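A month of picking things up

I've been collecting demonstrations for the Bedex project since the start of October, and I still grin every time I switch the gripper on. I thought the novelty would have gone by now! For anyone who missed my last post, the idea is simple enough to explain to my mum (I've tried, it worked): a person does an ordinary household job holding the same sort of gripper the robot will have, the whole thing is recorded, and the learning system gets to study it later. Do that in enough homes, with enough people, and the model starts to pick up what tidying a room looks like from the hand's point of view.

My share is bedrooms. Folding, straightening, moving clothes from one place to another, putting bags where bags ought to go. I asked for kitchens at first because they sounded more exciting, and I'm so glad I was turned down, as cloth is wonderful. A cup is the same cup every time you reach for it. A blanket is a new shape every single go, and you have to decide where to pinch it before you've really thought about it. 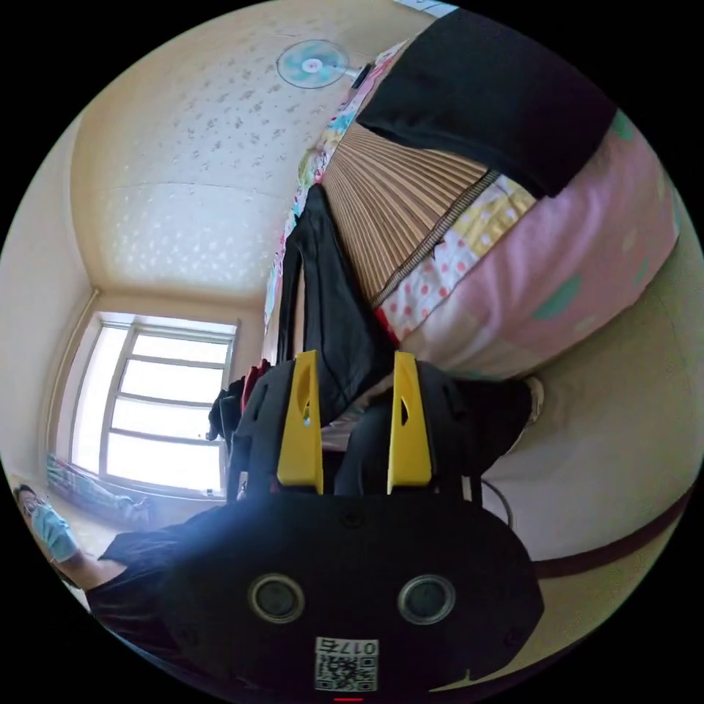

The thing I had to unlearn was speed. My first recordings were full of little darts and corrections, the way you'd snatch up a sock when visitors are at the door. Nighat Warraich, who checks everything I send in, wrote back with one line: "Slower, and let go properly." She was right. I'd been opening the fingers and swinging away in the same movement, so the end of each example was a smear. Now I open, wait a beat, then back off, and far fewer come back rejected.

My routine at the moment is 60 examples in a session, with a tea break whenever my wrist asks for one. I muddle the room up between goes, and this is the part I enjoy most. It's very tempting to drop the trousers in the same spot each time, and then all you've taught the system is that trousers live in that spot. So I throw things over my shoulder, or bunch the sheet up with my eyes shut, or start from the other side of the bed.

I keep the bad ones too, by the way. If I miss a grab and have another try, that stays in with a note, and Nighat says those 2 or 3 recoveries per session are some of the most useful material she gets. It's lovely to be praised for fumbling.

Next up is the Clitholm flat, which has bunk beds, and I've no idea how I'm going to reach the top one without wearing the ladder as a hat. I've also been promised 7 new pillowcases to ruin. If you've done any collecting with bulky bedding, please tell me in the comments how you hold a duvet corner, I'm all ears!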